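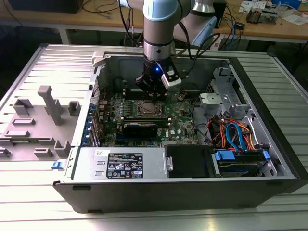
The arm over the memory slots of an open Dell desktop at the Nusgate teardown bench.

Home | Services | Bench notes | FAQ | Contact

Questions about the memory module fault

Customers and a few people in the trade have been asking about the damaged memory sticks. Last changed Dec 12, 2024.

What went wrong?

The arm pulled memory modules before both end latches were open. On a good pull the latches go down, the stick pops up a little, and the gripper takes it straight out. On a bad one the gripper closed on a stick that was still held at one end and lifted anyway. Some sticks cracked. In a few cases the slot came partly off the board.

How many machines were affected?

Out of a batch of 300 desktops, 15 had visible damage to a module or a slot. We don't trust that figure much. A stick can look fine and fail a memory test a week later, and only 80 of the modules had been tested when the batch was stopped.

Didn't the system report an error?

No. It logged every one of those pulls as a success. The software, a package called Pakier, decides a pull is good if the gripper is holding something at the end of it. Half a stick counts as something. The log was clean right up to the point where Nazanin Kazemi opened a tray of finished parts and found broken ones in it.

The supplier says this was a calibration problem. Is that right?

Partly, maybe. Jevham, who sold us the cell, say the arm's zero position had drifted and the latch push was landing short. We measured it and there was drift. But a push that lands short should be caught by a check afterwards, and there wasn't one. Calling it calibration makes it our job to fix every month, and we don't accept that yet.

Was there a force limit?

There was a number in a settings page labeled force limit. Valdemar Kjærgaard spent two evenings finding out what it did. It applies when the arm moves down and is ignored when it moves up. The manual doesn't say so. We have asked for that in writing and are still waiting.

Was anyone hurt?

No. One operator did reach into a case to free a stuck stick while the arm was paused, and paused is a software state with the motors still powered. The rule now is that the stop button gets pressed before any hand goes in. It should have been the rule on day one, and that part is on us.

Can I get my memory or my board replaced?

If your machine was in the Esquivel batch and you asked for parts back, yes. Send the job number from your receipt. You don't have to prove the arm did it.

What has changed since?

The upward pull now stops at a much lower force, set in the arm's own controller where Pakier can't override it. A person looks at both latches before each pull. That makes the whole thing slower than doing it by hand, as several of you have pointed out.

So why keep using it?

Fair question. The sales figure was five machines an hour with no one watching. We have never seen that. It is all right at drives and at carrying things. For memory, we'll give it until the new latch check arrives and then compare it with a person and a stopwatch.

When will the latch check be ready?

Jevham says December. They haven't said what it checks.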